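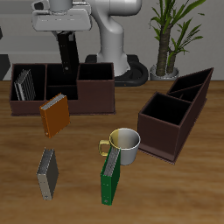

4.2 Cache sites and what went missing

Kestrels at the Flelham reserve cache surplus prey in grass tussocks and on old fence posts, and small items of human origin turn up in the same spots. We logged 137 cache sites over 7 months on the eastern paddocks. Most held voles or beetles. A few held foil, a key ring, one earring. Sorting was done by hand at the Noketby field hut, everything going into compartments by site before weighing, much as in the organizer on the left of the wooden tabletop in Figure 4. Prey remains went one way, hard objects another. Slow work.

Of 782 items recovered, prey made up nearly all. Achterberg did the first pass, Fashola the second, neither seeing the other's sheets. Where they disagreed the item was dropped — mostly chewed fur, no colour left to go on.

Figure 4. Tabletop with storage organizers and potted plant.

Whether the birds carried the shiny things is another matter. Magpies use the same posts. So do rats, at ground level anyway. We had no nest camera on the Marchetti side untill April, so the earlier finds can't be pinned on any one species and are left out of the model below.

Distance to nearest house mattered less than expected. Caches within 200 metres of the Feltari estate fence were no richer in hard objects than those out by the creek. Grass height did matter: short grass, fewer caches, probably because theft by other birds is easier there. Mowing dates were patchy for the northern strip, see Section 5. Re-visits after heavy rain were skipped and those sites are are marked with a dagger in the site table.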